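Folding, Sheets and the Shared Laundry Room: Term Report

Background

Our hall has 50 residents and 6 washing machines, and on any given evening most of those residents believe they are next. We set out to learn why clean laundry takes so long to leave the room it was washed in. The project was named Rutari after the first word our group could agree on, which took one whole meeting.

Method

We kept a paper log by the door for 9 weeks and asked people to write down when a load finished and when they came back for it. The log ended with 2953 entries. Several are drawings, and one is a complaint about the log. We also put out a short survey on what happens to laundry once it gets upstairs. The choices were folded, hung, or left on the bed, and the last won easily.

Folding, as a topic, turned out to have strong feelings attached. People who fold in the laundry room block the table. People who fold in their rooms tend to start on the bed, get one or two things done, and remember a class.
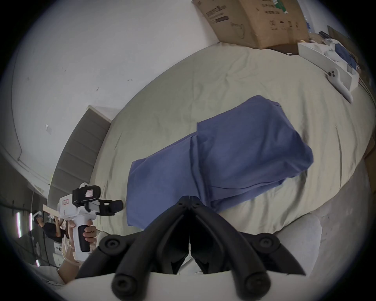 Results

The Clunitz wing collected its loads much faster than the Gyamfi wing. We were ready to credit good character until we noticed that Clunitz has the stairs next to the machines – Gyamfi has a long hallway and a vending machine. Reminder notes made no difference. Phone alarms helped a little, mostly for people who already used them.

Limits

Writing in the log was voluntary, so our worst offenders are probably missing from it. The Bindska wing refused to take part and has asked us to say so.

Next steps

Move the folding table away from the dryers and run the log again in November, with a better pen.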